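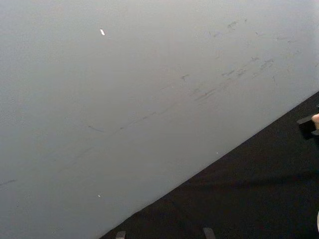

Women who run a small business from home often do the sewing, packing and bookkeeping at one table, and the work goes better when the table is set up for it. Pick a surface you can wipe down between jobs. A pale gray one shows faint scuff marks and smudges, so you can see where to clean before you lay out fabric or invoices. Use a damp cloth and a drop of dish soap, then dry it.

## Tips from members of the Prurkcombe women's trade circle

- Keep order slips in one shallow tray. Clear it every Friday.
- Store thread and labels in jars with the price per unit taped to the lid.
- Write down your hours, including cleanup. One member in Cestthorpe found 13 unpaid hours in July and raised her prices.
- Set your chair so your elbows are level with the table. A folded towel on the seat is enough if you are an inch short.
- Keep business receipts out of the kitchen drawer. An envelope for each month works.

The price worksheet is one page. Ask for it at the next meeting.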